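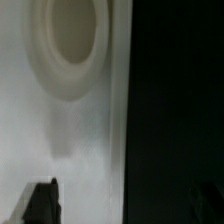 4.3 Cleaning the white panels

Applies to all matte white panels in the Umirden range, including panels with a molded oval recess. Panels with a gloss finish are covered in section 4.4.

Required items

Soft cloth, lint free (two)
Mild dish soap
Lukewarm water
Soft brush with rounded bristles
Astora surface cleaner, part no. 281 (for marks that soap does not remove)

CAUTION: Do not use scouring pads, powder cleaners, acetone or bleach. Damage to the matte finish cannot be polished out.

CAUTION: If the panel belongs to a powered unit, switch the unit off and unplug it before starting.

Procedure

1. Remove loose dust with a dry cloth. Wipe from the top edge to the bottom edge.

2. Add a small amount of dish soap to a bowl of lukewarm water. Dip the second cloth and wring it out until it no longer drips.

3. Wipe the flat area in straight, overlapping strokes. Do not rub in circles. Circular rubbing leaves shiny patches that show under side lighting.

4. Clean the recess. Start at the inner oval and work outward over the raised lip. Use the brush where the lip meets the inner oval. Do not push a screwdriver or knife into this line.

5. Wipe the rim along its full length, following the parallel lines. Turn the cloth to a clean side before moving from the rim back to the flat area.

6. Go over the panel again with clean water to remove soap residue.

7. Dry with a fresh side of the first cloth. Leave the panel uncovered for 22 minutes before refitting any accessories.

NOTE: The inner oval may look darker than the surrounding panel. A difference in shade between the two is not a sign of dirt. Do not try to match them by repeated cleaning.

Stubborn marks

Apply the Astora cleaner to the cloth, never directly to the panel. Hold the cloth on the mark for a few seconds, then wipe in one direction. Repeat once if needed. If the mark remains, stop and see section 7, Replacement parts.

Adhesive left by Kombo labels softens with warm soapy water. Lift it with a fingertip.

Checking the surface

Look along the panel at a low angle with a lamp to one side. Fine streaks that disappear when wiped with a damp cloth are soap residue; repeat steps 6 and 7. Streaks that remain are in the finish and need no action.

Interval

Normal use: monthly
Kitchens and workshops: weekly
After storage: before first use

Replacement cloths are listed under order no. 621.

Revised July 28, 2024. Checked by K. Kuroda.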